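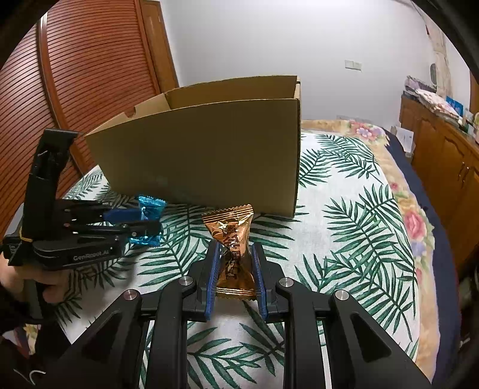
Prodmont Community Pantry – Snack Box Team

Progress report to the Hadevberg Fund
4 Nov 2018
Prepared by Chak-lun Tsao

This report covers the period since our March update. It deals with the snack box line only. The hot meals line reports separately.

Work done

The snack boxes go to residents who cannot easily get to a store, mostly people living alone in the Tsuchiya Street buildings and in the two blocks behind the clinic. Each resident on the list gets one box a month. The list now stands at 63 households. We packed and delivered 295 boxes in the period.

A box holds a mix of wrapped candy, small savory packets and at least one larger item such as a sausage or a vacuum-packed dish. Everything is individually sealed. We do not repackage anything, and we do not accept open multipacks where the inner pieces have no date on them. Candy was the easiest thing to get. Two wholesalers gave us mixed bags of foil-wrapped pieces, and we had enough at all times. Savory items were harder and we bought most of them.

Many of the residents on the list read Chinese more easily than English, and several asked for brands they know. From the second month on we bought part of the savory stock from a Chinese grocery supplier. The feedback forms that came back were mostly positive on this point. Three residents asked for less candy and more savory items. One asked for no pork, and we now keep a separate mark on the list for that.

Packing

We pack in open cardboard boxes on a covered surface. The order of packing was changed in the period. Before, each packer filled a box from start to finish and the contents came out uneven. Now the savory items go in first, across the whole batch, and the candy is added at the end to fill up the space. Haruto Sakai checks each box against the sheet before it is taped. This takes longer per box, but we have had fewer calls about missing items.

Boxes with handle cutouts are easier for the drivers to carry up stairs, and we would like to use only that type. At present we use whatever we are given, and the sizes vary. Small foil packets can slip out through a cutout if the box is filled too high, so those boxes are filled to below the holes.

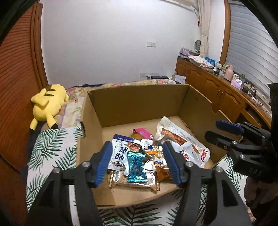
Open snack box with packets and pouches.

Spending

The grant for this line was 800 dollars for savory stock, tape and labels. All of it has been spent. Tape and labels came to less than planned, and the difference went to savory stock. Receipts are attached in the order of purchase. One receipt from the grocery supplier is in Chinese – a translated list of the items is stapled to it.

Boxes were donated, as was the candy. Drivers used their own cars and did not claim for gas.

Problems

Dates. Some donated stock reached us with only a few weeks left. We set a limit of 6 weeks before the printed date and returned or turned down anything under it. One delivery was turned down in full.

Labels in one language. A few residents could not read the ingredients on the Chinese packets and called to ask what was in them. We now put in a half-page sheet that lists the larger items in English with the main allergens. Haruto writes the sheet and a second person reads it over against the packets. It has to be redone every time the stock changes, and it was left out of one batch in error. Those households were called.

Storage. The shelf in the back hall is full by the middle of each month. We asked Wuvo Storage for a price on a small locker and are waiting to hear. If the price is too high we will split the monthly purchase in two.

Next period

We plan to keep the list at its current size until storage is settled. There is a short waiting list, and the clinic has asked whether it can refer people directly. We have said yes in principle, starting once there is room.

We would also like to move some of the candy budget in kind – that is, ask one of the two wholesalers for crackers or nuts instead. A letter has gone out. We will include the answer in the next report, along with the storage price and an updated household list.

Questions on the receipts can be sent to Chak-lun Tsao at the pantry office.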